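Notebook, January, Friday, started 4 pm

Goal-kicking tee, third version. Skonside want it firm enough for the under-14s to kick off in a crosswind, soft enough that nobody's toe complains. Version two managed neither and was returned with teeth marks. Budholm blame a dog.

Cup depth now 68 mm. Ball sat upright at the usual lean and stayed there through a slammed door. Ran the press on it up to 1,000 squeezes. Rim has whitened a little on one side, same side as last time, so I suspect the mould and will be told it's the rubber.

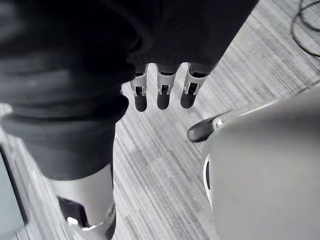
Elie Sayegh thinks it's neither, and that we've been clamping the tee a few degrees off true since version one. Turn it half round, run another 100, see if the white patch moves. If it does, everyone owes the mould an apology.

Turned it half round. Patch moved. Have apologised to the mould in writing, see previous line.

This does mean the numbers for versions one and two are rubbish, including the chart I was rather proud of. Left it pinned up as a warning – mostly to me.
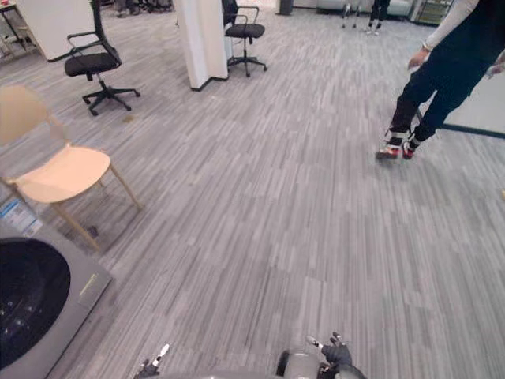 Clamp shimmed with folded card until the proper wedge comes from Sukprasert. Still to do: cold test overnight in the freezer (ask before moving the peas), then the studs. Nullgate's prop stood on the last one in full boots and we never did get a measurement out of the remains.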